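1/11/26
By Vernon Robichaud

Glass collection has come back to Mistby, and what a start it's had! The new sorting room at the Greseck depot took in 433 crates of household jars and bottles in its opening weeks, well past the 400 the team had hoped for, and people are still turning up at the gate with more.

The idea is a lovely simple one. Jam jars, pickle jars, sauce bottles and old drinking glasses go in at one end, get sorted by shape and colour, and the sound ones are passed on to be washed and used again by small food makers in the area. Anything chipped is crushed for road filling. Tamiru, the preserves kitchen on the harbour road, has already asked for 80 crates of clear and green jars to see it through the winter chutneys (the plum one is very good, I had it on toast for a week).
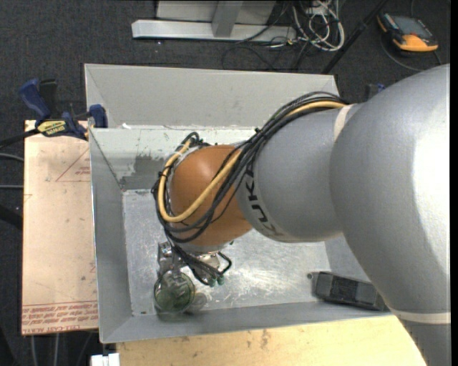 Green glass has been the surprise of the season. The depot expected mostly clear jars, but old green ones have been coming out of sheds and cellars all over town, many of them still with their lids. Graltarard, which runs the depot, is keeping the wide-necked ones together in the hope that a candle maker or two will want them.

Households can bring up to 2 crates at a time. Rinse everything first, take off the lids and put them in a separate bag, and leave the labels on if they won't come away easily – the wash deals with those. Window glass, mirrors, light bulbs and oven dishes can't be taken.

The room itself used to be the depot's tyre store and had stood shut for years, so it's a real pleasure to see it lit up and busy again. New drains went in during September, along with a wider door for the trolleys, and there's now a covered spot outside where you can unload in the rain.

Crates can be borrowed from the gate office free of charge, and should be back within a fortnight.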